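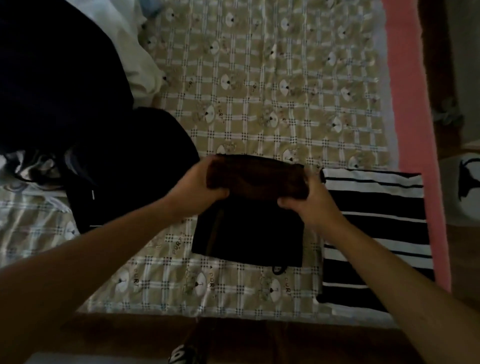
How Does a Robot Learn to Fold a T-Shirt?

Think about the last time you folded your own clothes. Maybe you did it neatly, maybe you squashed everything into the drawer and leaned on it until it closed (we have all done that, grown-ups included). Either way, you probably didn't think very hard. Your eyes found the sleeves, your hands went where they needed to go, and a minute later you were on to something more fun.

Now imagine you had to explain that job to somebody who has never seen a shirt. They don't know what a sleeve is. They don't know that cloth bends and a plate doesn't. They can't guess that if you pull one side, the other side comes sliding along after it. You would be talking for a very long time!

That is the trouble with robots and laundry. For many years, people tried to write down every step for a machine, like a recipe. Move the arm this far. Close the fingers. Lift. It works well for things that are always the same shape, such as metal parts in a factory. But a T-shirt is hardly ever the same shape twice. Drop one on your bed ten times and you will get ten different heaps.

Learning from examples

So the people who build home robots often try another way, which is to let the computer learn from examples. You learned a lot of things like this yourself. When you were small, you saw plenty of dogs before you could say "dog" every time and be right, even when the dog was huge, or tiny, or wearing a sweater.

A computer can learn a bit like that too, only it usually needs far more examples than you did, and it needs them in a form it can store. For folding, that means video. And the most useful video is one that shows the job the way the person doing it sees it, looking down at their own two hands.

At a project called Poriteo, helpers do just that. They wear a small camera on their heads, they fold ordinary clothes on an ordinary bed at home, and the camera saves all of it.
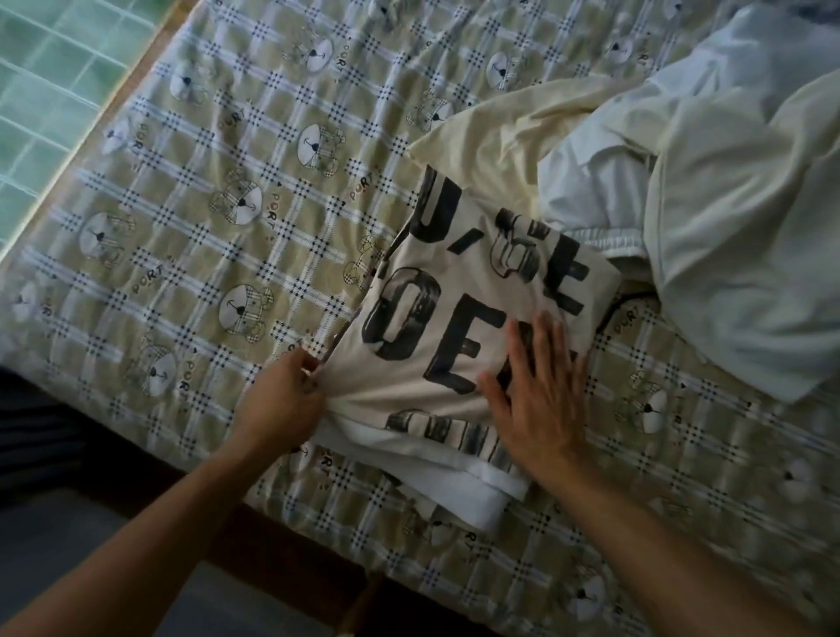 Two hands at work on a T-shirt with big black letters. Can you find a bear on the sheet?

You might wonder why they don't use a nice clean table with a plain white top. It would certainly be easier for the computer! But think about where a home robot would have to work. Your bedroom may have a blanket with rockets on it, and a pillow in the way, and a pile of things that somebody meant to put away on Saturday. If the computer only ever saw shirts on plain white tables, it could get terribly muddled the first time it met a pattern. Is that bear part of the shirt or part of the bed? You know right away. A computer has to work it out, and it gets better at that by seeing lots of busy, everyday rooms.

What makes a good example?

The helpers have a few rules, and they are quite easy to follow once you get used to them. They keep both hands where the camera can see them. They look at what they are folding, which sounds silly until you try it, because most of us look out of the window or at the cat. They don't rush. And they fold the way they normally would, even if their aunt would do it differently.

A good example has a beginning, a middle and an end. It starts with the piece of clothing picked up, so the computer can see what kind of thing it is and which way up it is. Then comes the spreading and the smoothing and the folding, and at last the folded piece is put down with the others.
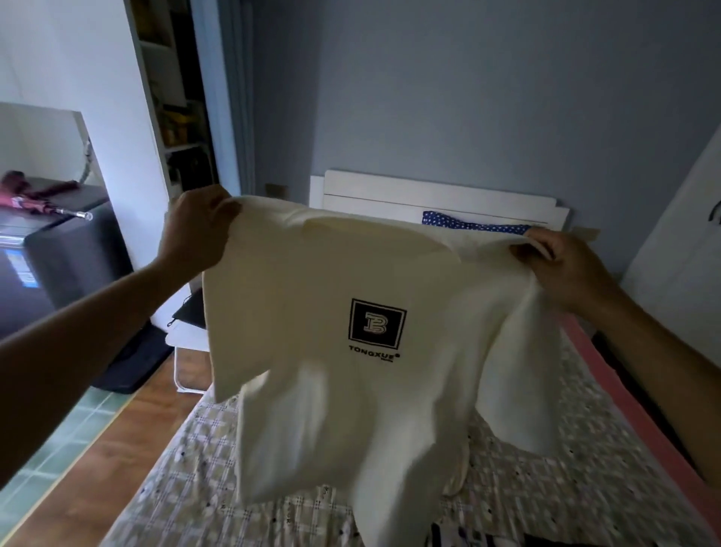
Holding a shirt up by the shoulders is such a small thing to do, but it helps a great deal. The weight of the cloth pulls it downward, and you can find the collar and the sleeves much more quickly than you could in a crumpled lump. Try it with one of your own. First look at the shirt in a heap and guess where the left sleeve is. Then lift it by the shoulders and see if you were right.

Each helper at Poriteo is asked for 40 folds in one visit, with a rest and a drink halfway through. One visit doesn't sound like much of a pile, but the visits add up. In December the project reached 400 folds, and the team went out for pancakes.

Giving names to the moves

Saving the video is only half of the work. Afterward, other people sit down and watch it slowly, and they write little labels for what is going on. "Lift." "Spread." "Smooth." "Fold over." "Put down." The program that keeps the videos and labels together is called Marras, and it works rather like a scrapbook with sticky notes, where every sticky note says what the hands are doing just then.

Smoothing turned out to be the move that needed the most talking about. When you smooth a shirt, nothing much seems to change. There is a shirt, and then there is a slightly flatter shirt.

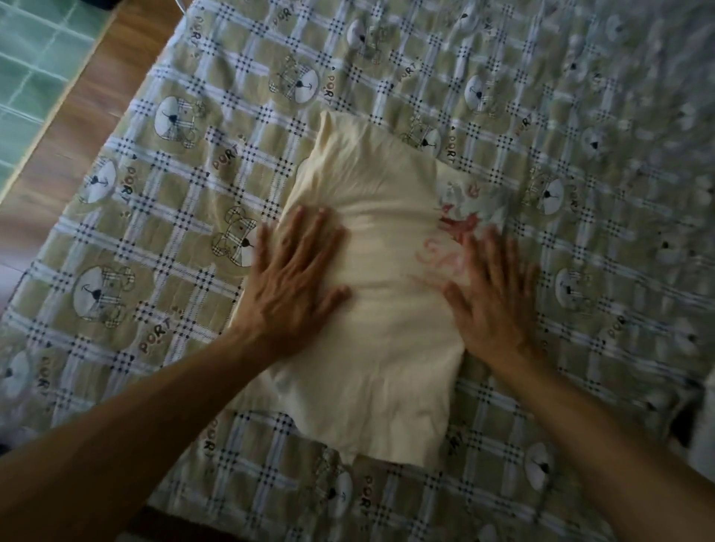
Your hands know plenty about smoothing, though. They spread out wide, they press down just enough, and they push the wrinkles toward the edge, where they can't spoil the fold. Press too lightly and the wrinkles stay put. Press too hard and the whole shirt scoots across the bed with you. The computer can't feel the cloth through a video, so it has to learn what it can from how the fingers move and how the wrinkles change.

When there are enough labeled examples, the computer goes through them again and again, looking for what the good folds have in common. Then it gets to practice. The practice robot is named Trirnimon, and it has 2 arms and a great deal of patience. Its first try at a T-shirt took 22 minutes and ended up looking like a cabbage. That's fine. The team looks at what went wrong, asks the helpers for more examples of that tricky part, and has another go.

Try it yourself: be the robot

Find a friend and a T-shirt. One of you is the robot, and the robot may only do exactly what it is told. The other one gives the instructions, but isn't allowed to point or touch. See how far you get. Then swap over, and this time let the robot watch you fold the shirt once before it starts. Which way was easier? Which shirt came out better?

Last updated: 4th January

Comments

We did the robot game in class and my robot folded the shirt with his arm still inside it. It was so funny. I think watching first is better.

I found lots of bears!! Does Trirnimon know how to do socks?

Reply from Bilness Kids: Not yet! Socks are hard, since you have to find the matching one first. We will ask the team and add it to the page if they have news.

My daughter has asked me to say that she folds pajamas by rolling them and would like the robot to learn that too.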